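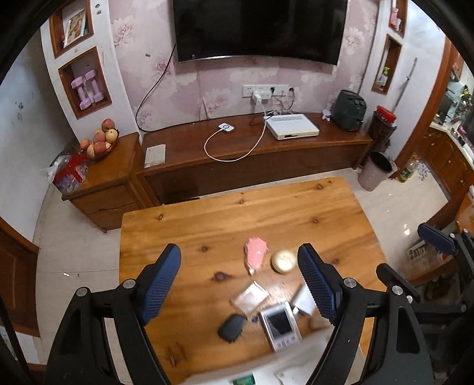
*Handgeführter Greifer mit blauen, strukturierten Fingerpads über einem Holztisch. Foto: Plerska*

**Plerska legt Wartungsanleitung für handgeführte Greifer neu auf**

Stornano, Samstag, 2. Juli 2022 – Der Gerätehersteller Plerska hat die Einrichtungs- und Wartungsanleitung für seinen handgeführten Zweifingergreifer überarbeitet. Die neue Fassung gilt für alle ausgelieferten Geräte und ersetzt die Ausgabe vom Januar. Geändert wurden die Abschnitte zu Padwechsel, Fingerausrichtung und Kontrolle der Nietverbindungen.

Der Greifer wird von Hand geführt und vor allem in Wohnräumen eingesetzt, wo Gegenstände unterschiedlicher Form und Festigkeit aufgenommen werden. Staub, Fett und Hautkontakt setzen den Greifflächen dort stärker zu als im Labor. Die bisherige Anleitung sah einen Wechsel der Pads nur bei sichtbarem Schaden vor. Künftig gilt ein festes Intervall von 2.000 Schließzyklen.

**Padwechsel**

Die blauen Pads sind an den Innenseiten der Fingerspitzen angebracht und werden stets paarweise getauscht. Klebereste sind vor der Montage mit einem fusselfreien Tuch und Isopropanol zu entfernen. Das neue Pad wird bündig zur Fingerspitze angesetzt und 30 Sekunden angedrückt. Danach ruht das Gerät 30 Minuten, bevor es wieder belastet wird.

»Die meisten Rücksendungen betrafen schief sitzende Pads«, sagt Gaurav Bajpai, Leiter des technischen Service bei Plerska. »Mechanisch waren diese Greifer in Ordnung. Der Fehler lag in der Montage, und die alte Anleitung hat ihn begünstigt.«

**Ausrichtung und Nieten**

Nach jedem Padwechsel ist die Parallelität der Finger zu prüfen. Dazu wird der Greifer langsam geschlossen, bis sich die Pads über die gesamte Breite berühren. Bleibt einseitig ein Spalt, wird der betroffene Finger gelöst, neu angelegt und wieder fixiert. Ein Nachbiegen ist unzulässig.

Die Nieten am Rahmen nahe der Fingerbasis werden auf Spiel und Risse kontrolliert. Gelockerte Nieten dürfen nicht nachgeschlagen werden; in diesem Fall ist der komplette Rahmen einzusenden. Bei paarweise genutzten Greifern werden beide Geräte am selben Termin gewartet und die Zählerstände getrennt protokolliert.

**Ersatzteile und Schulung**

Pads und Rahmen sind über den Vertriebspartner Butt erhältlich. Ein Wartungssatz enthält 2 Padpaare, Reinigungstücher und ein Prüfprotokoll. Für Betreiber mit größerem Gerätebestand bietet Plerska eine halbtägige Schulung am Standort Gorkivel an, geleitet von Servicetechniker Tanveer Sandhu.

Die Anleitung liegt auf Deutsch und Englisch vor und wird registrierten Betreibern als PDF zugestellt. Gedruckte Exemplare können beim Service angefordert werden.

**Pressekontakt**
Plerska, Unternehmenskommunikation
Jawad Usmani
Stornano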